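Collecting fridge episodes in simulation, part three

The Ulletti set now stands at 451 episodes, all of them collected in simulation and all of them involving a fridge door. This post covers what changed since July, mostly in how episodes are accepted or thrown out.

The task is unchanged. The robot starts in front of a fridge, gets one or both grippers to the door, opens it past a set angle and lets go. The operator drives both arms from a headset and sees the room from the robot's own viewpoint. An episode runs from the moment the operator takes control to the moment they press the end button. I had hoped to trim the idle time at the start automatically, but the trimming script also removed slow, careful approaches, so I took it out again.

Kitchens come from Endley, which swaps wall textures, floors, windows and appliance colours between episodes. The fridges get odd paint (olive green over deep purple is one combination) and small stickers or magnets on the door. I left the stickers on. An early policy trained on plain doors did badly as soon as anything was stuck to them, and it was cheaper to vary the doors than to argue with the policy.

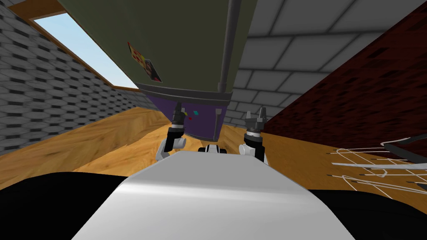 Camera pose gets varied too. Each episode draws a small offset for the head, in pitch and roll, and holds it until the end. The first version drew a new offset every step, and operators felt ill within a few minutes. Holding it fixed gives less variety per episode but the demonstrations are far smoother. The operators compensate for a tilted view without much trouble after a short warm-up.

Contact is still the weak part. The simulator will happily report a touch between a fingertip and the corner of a panel, and my old success check counted any touch followed by door movement. That let through episodes in which the arm had simply knocked the door open with its wrist. The new check wants finger contact with the handle or the door edge for a minimum time, and it looks at the door angle only after that. Run over the existing data, it rejected 67 episodes. I watched all of them. Most deserved it, 8 did not, and those went back in by hand with a note in the log.

Rejected episodes are kept. They live in a separate folder with the reason code in the file name, and Mellirex reads them as negatives when training the grasp scorer. Whether this helps is unclear so far. The scorer trained with them ranks bad grasps lower, but the full policy behaves much the same.

Sessions are now capped at 21 episodes per operator. Past that point the approaches get lazier and the paths start to look alike. I noticed it first in the right arm, which settles into one habitual swing.

Still to do: move the logs over to the Ngui format, record gripper force at the full rate instead of every fourth step, and add fridges with the hinge on the other side.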